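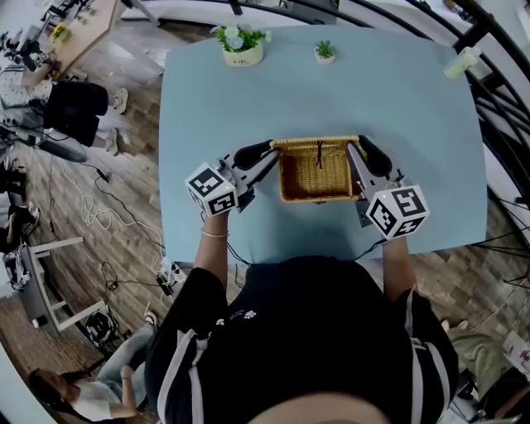
Willow soaking, second batch — 11 August 2022

Started late, tank wasn't filled. Rinsed it first, there was still brown scum along the seam from the May soak and I don't want that on the buff.

Stock in from Lauritsen: 1,472 rods on the delivery slip, mixed lengths, all buff. Didn't check it against the bundles. Quality fine on the thick stuff, thin stuff a bit brashy at the tips, some black spotting on one bundle. Set that one aside for practice bases. The Adley willow was better last time but they've none left till the next harvest is dried.

Soak times

Cold water only, lid on, brick on top. Thin rods bend round a finger without cracking after an hour. Middle ones need longer than the chart on the wall says. The chart is for white willow from a different grower, somebody please cross out the bottom row. Thick stakes still creaking when I pulled the first test one, put it back in.

Mellowing under damp sacking made more diffrence than extra time in the tank. The ones left wrapped while I cleaned up the bench were much nicer than the ones straight from the water. Do this every time.

Weight check: dry bundle 1,000 g on the old scale, then soaked, drained upright in the bucket, weighed again. Forgot to tare the bucket. Second number useless, crossed it out. Do again with a fresh bundle.

Bases

Three started, slath of six sticks, pairing weave. First one domed the wrong way, undid it back to the tie-in. Second OK. Third the best of the lot, opened the sticks out sooner and kept the weavers low. Packing down with the rapping iron after each round, not every few rounds — otherwise the gaps never close up.

Stakes cut to 40 cm for the small round ones. Too short for a proper three-rod border once they're up, the ends run out before the last tuck. Go longer and trim.

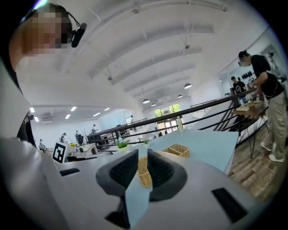
Also the slype cuts need to be on the back of the curve, I did half of them on the belly and they split when pushed in. Grease in the horn helps. Bodkin tip is getting blunt, needs a stone.

Handle liners: tried cane in place of a thick rod. Bends easier, looks wrong next to buff. Probably not for the Zolisdale order, they asked for willow throughout. Check the email again before cutting anything.

Finish

Skindumik oil on two scrap pieces, one thin coat, one heavy. Heavy one is still tacky and has gone orange. Thin one OK so far. Leave both on the window sill and look agian tomorrow.

To do
drain tank, don't leave rods in overnight
stand leftovers up to dry, not flat
new sacking
redo the weights
sharpen secateurs
ask Lauritsen about the spotted bundle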